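Stories > Clubs & Projects > Robotics

Filed under: Student Projects, Robot Hands

14 November 2021, by the newsletter desk

The Plutholm student robotics club has one job on its list this term, and it sounds dull until you try it. Pick up a card. Put it in a slot. Do it again. I caught the team lead between runs, who talked fast and kept one eye on the table the whole time.

"People ask why cards," she said. "Cards are horrible. Thin, shiny, they slide about. A cup you can be a bit wrong with. With a card, two millimetres out and you've bent it or you've got nothing."

The project is called Lurkimis — the name came out of a group chat and no one will own up to it. It started in May with one finger and a lot of tape. Now there's a full hand, a wooden tray with compartments, and a pile of cards from all over. Trees on some of them, gold ones, whatever people had in their bags.
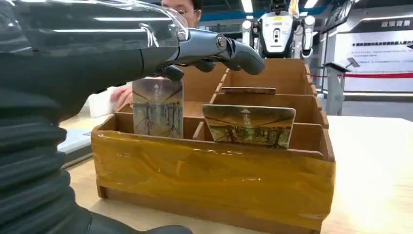 A card held between thumb and fingers at the left rear slot of the tray.

So how do you teach it? Slowly, she says. One student works the arm, another keeps an eye on the laptop, a third resets the cards. Every go gets saved, good or bad. They had 416 saved when we spoke and she wanted more before the Killen meet, where clubs show each other what they've built.

"The bad ones are useful. We threw them out at first, which was daft. Then the arm had no idea what to do when a card tipped over, becuase it had never seen one tip."

Best day so far? 89 clean placements. Worst day she wouldn't say. Someone behind her said "zero" and got a look.

I asked about the hotel key cards. She laughed. A club member's aunt travels for work and never hands them back. Good for practice, apparently, stiffer than the paper ones and a different feel at the fingertips.

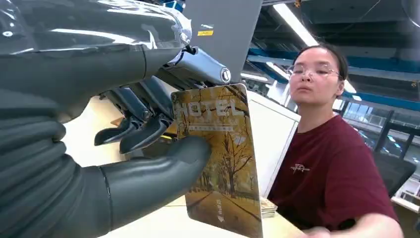
"The thumb is the whole thing really," she went on. "Fingers can be a bit lazy. If the thumb comes in at the wrong angle the card spins, and then your stuck, you have to let go and start over. We spent about 33 hours on the thumb. Just the thumb."

Does she ever get bored of it? Yes. Often. New members want to make it walk or wave in the first week and they get handed a stack of cards instead. Some don't come back. The ones who do get fussy about angles very quickly.

Money is tight, as ever. A small grant from Bae, a local parts shop, covers spares for the fingers and not much else. The tray was made in the school workshop, and she'd like a second one with narrower slots once the first is working every time. 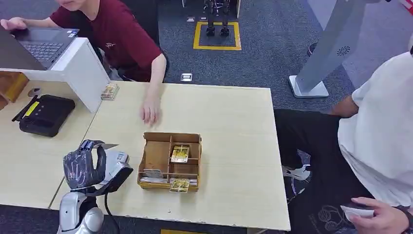
What's next

Sorting, she hopes. Gold cards one side, the rest the other, with the arm choosing for itself. After that, taking a card straight from a person's hand, "which scares me a bit, but they all want to do it". The club meets after lessons and takes beginners at any point in the year. No coding needed to start. Bring cards.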